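Heidrun Danzer
Speaker notes: "A Plant by the Sink"
Talk for the Kohlhase evening series, 5/17/22

(Wait for the coats to settle. Water within reach. Clicker in left hand, because the right one waves.)

Opening

Good evening. I was asked to speak on "greenery in the working home," and I have narrowed that down to one stretch of counter and one pot. Those of you who came for hedges, the door is behind you, and I won't take it personally. I'll take it a little personally.

I have lived in 11 kitchens. Some were mine, some were rented, one was technically a hallway with a tap. In every one of them a plant ended up by the sink, and in most of them it died there. I used to blame the plants. They were available, and they couldn't answer.

(Pause. If they laugh, good. If they don't, carry on as if the pause was for the water.)

Why the sink

Ask people why the plant is by the sink and they say light. Then you go to their house and the window is on the other wall. The true reason is that we are lazy and the water is there. I have no quarrel with this. A plant at arm's reach of a faucet gets looked at every time somebody rinses a cup. A plant on top of the bookcase gets looked at when you move out.

The trouble is that it also gets everything else. Dish soap. Coffee dregs, from the guest who read somewhere that plants like coffee. The last inch of every glass on the counter. I once stayed with a family in Skakau who had a fern that was, as far as I could work out, living on lemonade.

(Skip the lemonade story if we started late. It's longer than it sounds.)

So, first practical point: the sink plant suffers from kindness. Most of the drowned plants people bring me have been watered by at least 3 members of the household, none of whom told the others. Pick one person. Write the name on a piece of tape and stick it inside the cupboard door. At my house it's me, which has not prevented arguments.

The pot and what's under it

(Slide up now. Leave it up through the saucer section. Don't read the caption out loud, they can all read.)
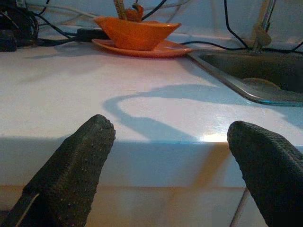 Boat-shaped planter with its matching saucer, at the back of the counter by the sink.

I want to talk about the saucer, and I know how that sounds.

People spend a month choosing a pot and then put it on a chipped dinner plate. This one came as a set, orange on orange, and you'll notice the saucer sticks out past the base on both sides. I like that in a saucer. Pots narrow at the foot, water runs down the outside, and a saucer the exact size of the base catches none of it. I ruined a windowsill in Irnport learning this. The landlord there had views about windowsills.

Look at the lip as well. It's thin, but it is a lip. A flat tile is a lovely thing and it will hold no water whatsoever.

Now the drawback, before somebody in the second row raises it. A pot shaped like a boat takes up more counter than a round one. It has ends. You will catch your sleeve on an end. My advice is to push it to the back of the counter, as here, and to accept that the counter space behind and beside it is now lost to you, like a sock.

And yes, orange. A white counter will forgive nearly any color, and it will also show it off. You get a little reddish glow on the surface in front of the saucer. I find that cheerful at seven in the morning, when very little else is. My sister says it looks like a spill. She has a gray kitchen and should be pitied.

(Let that one sit. She may be in the audience. Check.)

Clutter

A word about what gathers around a plant. Put one pot down and within a week it has company: a cork, two rubber bands, the small screw that belongs to something important. Then come the decorations. I'm in favor of one. One ornament tucked in beside a stem looks like a decision. By the fourth you are running a gift shop.

My rule is that anything near the pot has to survive being splashed. Recipe cards don't. Neither do library books, and the Hevum library has a long memory.

Moving it

Twice a year, lift the whole thing and wipe underneath. Pot first, saucer second. Do not lift them together. I know you think you can. I have lifted them together and carried a thin brown wave the length of a kitchen and into a drawer of clean spoons.

August is a good month for one of these. Everyone's away and there are fewer witnesses.

(If there's time: the 300-year-old-bonsai joke. Only if they're warm. It died in Irnport, same as the windowsill.)

Questions

Likely ones:

Can I use a pot with no hole? You can. Water half as much as you want to and don't tell me about it.

Does it need feeding? Lightly, in the growing months. Coffee is for you.

My cat digs in the soil. Large pebbles. The cat will be offended for a day and then find something worse to do.

(Thank Kohlhase for the room. Collect the saucers I handed round, all of them this time.)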